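Pre-purchase inspection checklist, two-arm bench cell
Stovbridge site, with my comments

I fill this out before we put money down on anything with arms. The short form upstairs only has boxes to tick, and ticks never helped me argue for a budget line, so this version has my notes next to each item. Copy whatever you like. Status is OK, FIX (vendor or us, before payment) or ASK (I need an answer in writing).

The unit on the table this time is the Gretumach two-arm package, quoted through Rezende. The other quote in the folder is from Ketix and gets its own sheet.

Paperwork

1. Quote matches what is on the floor. OK
Went line by line with the quote in one hand. Fingers are listed separately from the grippers, so watch out for that if you're comparing with the Ketix number, where they're lumped together!

2. Risk assessment supplied. FIX
We got a generic one. It talks about palletizing, and we don't palletize. I want one written for small parts on a table, with a person loading and unloading by hand.

3. Manuals in English, paper and file. OK
The paper one is a brick. Put it in the drawer by the cell, please, not in my office.

4. Warranty start date. ASK
Delivery or sign-off? Last time it was delivery and we lost seven weeks of coverage while the thing sat waiting for an electrician. I'm still sore about it.

Power and stops

5. Emergency stop within reach of the operator. FIX
There's one, and it works, but you have to lean across to hit it. I want two, one on each side. I've added the second to the budget as a separate line so it can't quietly disappear when somebody trims the total.

6. Stop kills both arms together. OK
Tried it three times at slow speed and once at working speed (made me jump anyway).

7. Restart needs a deliberate reset. OK

8. Dedicated circuit. ASK
Facilities says the existing one will do. I'd like that on paper with a load figure. If we need a new run, it comes out of our money, and there's nothing in the plan for it yet.

9. Grounding checked. OK

Reach and floor space

10. Both arms' full reach marked on the floor. FIX
Tape is down on two sides only. Budget for proper floor paint, tape peels as soon as carts start rolling over it.

11. Walkway stays clear with the arms stretched out. OK
Tight on the partition side. Fine for one person, I wouldn't push a cart through.

12. Table rated for the job. ASK
It came from our own stock and has no plate on it. It doesn't wobble when I shove it, but that isn't a rating. A proper one is $734 in the catalog and I've penciled it in.

13. Table seam. OK for now
The top is two panels joined across. I ran my palm along it and didn't feel a lip. Check again after a month of use, and if parts start catching there, that's your reason to spend the $734.

Arms, grippers and cables

14. Cables can't snag at the wrist. FIX
My biggest gripe. There are loose black loops at the wrist end on both arms, and with both grippers working on the tray they stick out a good way into the space. I asked for a price on a sleeve or clip kit for each arm. Put spare cables in the budget too, whatever the vendor says about how long they last.
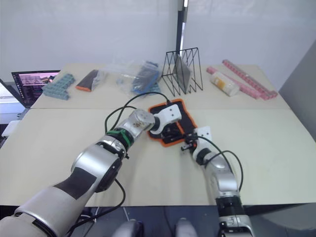
15. Fingertips, spares and wear. ASK
They're small and I expect to go through them like pencils. How many come in the box, and what does a replacement set cost? Vendors love to be vague on this one.

16. Pinch points labeled. FIX
Labels are in the bag with the manuals. Stick them on before anybody trains on this cell.

Work surface and housekeeping

17. Tray stays put during handling. ASK
I'd like to see a fixed nest or at least some pins. Around $60 in material if our shop makes it, so no big drama.

18. Storage for parts and packaging. FIX
Bagged items, building blocks and the wire rack shouldn't live along the back of the table once this is in daily use. Add a shelf unit to the plan.

19. Laptop position. OK
Off the table, off to the left. Keep it that way, and no coffee next to it.

Where that leaves the money

I'm not signing yet. Items 2, 5, 10, 14, 16 and 18 get closed first, and I want the ASK answers before the August budget round so I only have to go in once. Hold back the last payment until 14 is done and I've watched a full run myself.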